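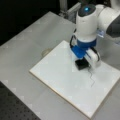
화이트보드 글씨는 왜 쓱 지워질까?

화이트보드에 쓴 글씨는 마른 지우개로 문지르면 지워집니다. 공책에 연필로 쓴 글씨도 지워지지만, 두 가지는 지워지는 방법이 다릅니다. 보드와 마커와 지우개를 하나씩 살펴봅시다.

보드의 겉면

종이를 돋보기로 보면 가는 실 같은 것이 얽혀 있습니다. 이것을 섬유라고 합니다. 종이에 잉크를 떨어뜨리면 잉크가 섬유 사이로 스며듭니다. 그래서 종이에 쓴 잉크 글씨는 문질러도 잘 지워지지 않습니다.

화이트보드의 겉면은 매끈합니다. 잉크가 들어갈 틈이 거의 없어서 글씨가 겉에 얹혀 있습니다. 매끈한 면은 빛을 한쪽으로 잘 되돌려 보내기 때문에 전등이나 창문 가까이에서는 보드 한 곳이 하얗게 번쩍이기도 합니다. 그 부분에 쓴 글씨는 읽기 어렵습니다. 보드를 조금 돌리거나 자리를 옮겨서 보면 됩니다.

마커 속에 든 것

보드마커의 잉크에는 색을 내는 가루, 빨리 날아가는 액체, 그리고 잘 떨어지게 하는 성분이 들어 있습니다. 선을 그으면 액체는 금세 공기 속으로 날아갑니다. 보드 위에는 색 가루가 얇은 막처럼 남습니다. 잘 떨어지게 하는 성분은 이 막이 보드에 단단히 붙지 못하게 합니다.

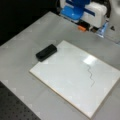 구불구불한 선이든 곧은 선이든 원리는 같습니다. 선을 따라 얇은 막이 한 줄 생긴 것입니다. 지우개로 밀면 막이 부서져 가루가 되고, 가루는 지우개 바닥에 묻습니다. 지우개 바닥에는 보통 펠트처럼 보송보송한 천이 붙어 있어서 가루를 잘 붙잡습니다.

네임펜은 다릅니다. 네임펜의 잉크는 물건에 단단히 달라붙도록 만들어졌습니다. 보드에 쓰기 전에 펜에 적힌 이름을 꼭 읽어 보세요.

잘 지워지지 않을 때

오래 둔 글씨는 희미한 자국을 남길 때가 있습니다. 퓌보바 초등학교 4학년 교실에서는 9월에 써 둔 글씨를 한참 뒤에 지웠더니 회색 자국이 남았습니다. 담임인 라마이 닐수완 선생님은 그 자국 위에 보드마커로 덧칠을 하고 바로 문질렀습니다. 새 잉크의 액체가 묵은 잉크를 다시 녹여서 둘이 함께 닦여 나왔습니다.

지우개가 더러워도 글씨가 번집니다. 바닥에 가루가 가득하면 새 가루를 더 붙잡지 못하고 보드에 도로 묻히기 때문입니다. 쓰레기통 위에서 지우개를 가볍게 털어 주세요. 가루를 들이마시지 않게 얼굴에서 멀리 두고 텁니다.

집에서 해 보기

준비물: 작은 화이트보드, 보드마커, 마른 지우개, 흰 종이, 시계

1. 보드와 종이에 같은 길이로 물결선을 그립니다.
2. 50초를 기다립니다.
3. 두 선을 지우개로 한 번씩 문지릅니다.
4. 보드와 종이, 지우개 바닥을 차례로 보고 달라진 점을 적습니다.

보드를 책상에 눕혀 놓고 하면 선을 긋기 편합니다. 실험이 끝나면 마커 뚜껑을 딸깍 소리가 날 때까지 닫으세요. 뚜껑이 열려 있으면 액체가 날아가서 마커가 나오지 않게 됩니다.

낱말 풀이

섬유: 실처럼 가늘고 긴 것. 종이는 식물의 섬유로 만듭니다.
증발: 액체가 기체로 바뀌어 공기 속으로 날아가는 일.
펠트: 털이나 섬유를 눌러서 만든 두툼한 천.

글: 란두안 통숙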